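# Small Lamp, Pale Table

July 25, 2021

A globe lamp is the simplest fixture in the home catalog: base, stem, shade, cord. Most of what goes wrong with one comes from the surface it stands on and the route its cable takes. For this feature we looked at placement on a light-colored work table, using the Sketer method of marking out a tabletop before anything is plugged in.

The surface comes first. A pale sheet or board returns a good deal of the light that reaches it, so a small lamp goes further than it would on bare wood. It also shows every crease.

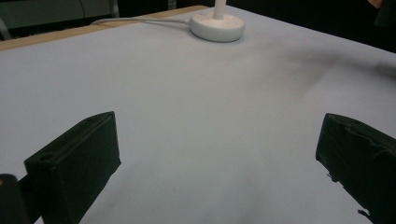 *A pale sheet picks up ridges and shading across its surface.*

Low light makes this worse. A ripple of a few millimeters throws a visible shadow when the source is near table height. The Dillier guide suggests smoothing from the center outward, then leaving the sheet overnight. A rigid board laid over a wooden table avoids the problem, at the cost of a step along any edge it doesn't cover.

## Where the base goes

Keep the lamp off the center line. A round base set to one side leaves a clear working area and keeps the globe out of direct view. 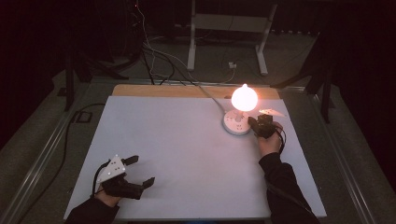

Color temperature matters as much as position. Warm light on white reads as pink or orange close to the shade and fades to gray farther out. Readers matching paint or thread should work outside that zone – or switch to a neutral bulb.

The cord should leave the table by the shortest path to the back edge. We allow 8 inches of slack behind the base, enough to shift the lamp without dragging it. Katene sells a flat clip for this; a strip of cloth tape does the same job.
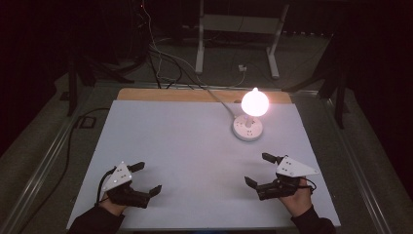

## Bulbs and shades

Dotier lists its globe shades in two finishes, opal and frosted. Opal spreads light more evenly and hides the bulb. Frosted is brighter at the same wattage but tends to show a hot spot. Check the maximum rating on the socket before fitting either one, and let the shade cool before removing it.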